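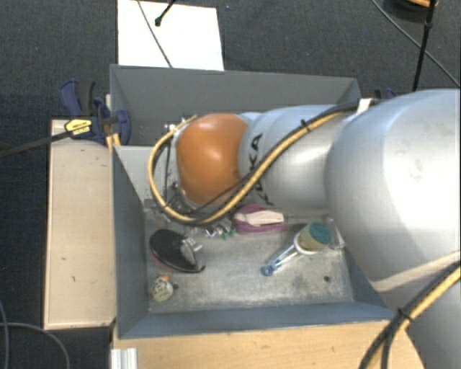

A KUKA arm, lowered over a grey bin.

Evening English for Working Adults
Progress report to the Trullent Fund, second period, through December

Classes ran at both sites for the whole period. The Arriaga site held two levels on weekday evenings and the Lalis site held one. We planned to open a second level at Lalis in October but did not have a teacher for it until the middle of November, so it starts in the new year.

Enrollment and attendance

We now have 6 teachers under contract and delivered 1075 hours of teaching in the period. Attendance was strong in the fall and fell off in December, when many learners were working extra shifts. The drop was worst in the early class at Arriaga. A 5:30 start does not work for people coming off the day shift, and we should have moved it sooner. It will start at 6:15 from January.

Learners who missed three classes in a row got a phone call in their first language. Many came back. Of those who did not, the usual reasons were a schedule change or child care.

Teaching materials

The Vundby workbook was used at both sites. Teachers like the reading units and find the grammar units too long for a tired evening group. They have been cutting those in half and using the time for speaking practice - mostly phone calls, pay stubs, school notes and appointments. We wrote 4 new units on these subjects. Two have been tried in class and two are still in draft. The unit on reading a pay stub went well enough that the Lalis teacher ran it again at the learners' request.

We also bought a set of easy readers for each site. The Arriaga set arrived in October. The Lalis set was sent to the wrong address and came five weeks late.

Budget

Spending is under plan by $3000. Nearly all of this is the salary for the Lalis teacher who was not yet hired. We ask to carry the money into the next period and use it for child care during class at Arriaga, one room, two evenings a week. A revised budget sheet is attached.

Next period

- Open the second level at Lalis
- Finish the two draft units and send them to all teachers
- Give the spring level test in the same week at both sites
- Begin child care at Arriaga if the carryover is approved

We need an answer on the carryover before the end of January to book the room. The lease on the Lalis classroom is also up for renewal, and we expect the rent to stay the same, but we do not have that in writing yet.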